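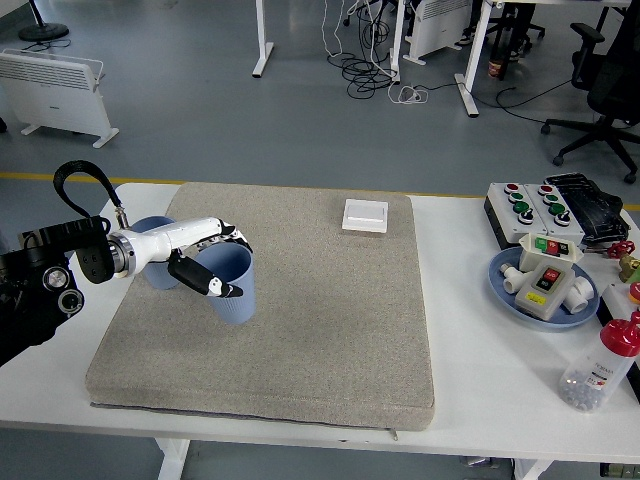 Briem opens second machining hall

Family-run machine shop Briem has moved its turning and milling work into a new hall next door to its original building, and the first customer parts came off the line there in August.

The new hall adds 3163 square metres of floor and gives the company room for four more machining centres, three of them already running. Owner Elínborg Lund started the business with a secondhand lathe and a single repeat customer, and she was grinning from ear to ear as she showed visitors through.

"We used to wheel pallets outside just to get at the saw," Lund said. "Now you can walk from raw stock to inspection in a straight line, and I still can't quite believe it."

Much of the early work is for pump maker Birkora, which has placed an order for 536 stainless valve bodies in its favourite and fussiest size. Shop foreman Ívar Fogh said the bore tolerance on those parts kept the team busy for weeks before the first good batch went out the door – and that the batch was a beauty.

The inspection room has grown too. It now has its own temperature control, a granite table moved over from the old building (a slow, sweaty morning for everyone on the jacks) and a proper bench for hand gauging. Quality lead Ashley Mellor spent much of the winter rewriting the check sheets so that operators can measure their own parts at the machine and catch a worn tool early.

Two apprentices have joined the night crew, and Lund hopes to take on another before the end of the year. They'll learn on the manual machines first, as every apprentice at Briem has done, then move on to programming with Fogh.

The old hall won't sit idle. Welding and sheet metal will spread out into the space left behind, and the paint booth gets a new extraction fan next month. Customers dropping off drawings or samples should still use the front counter in the old building, open from 7 a.m.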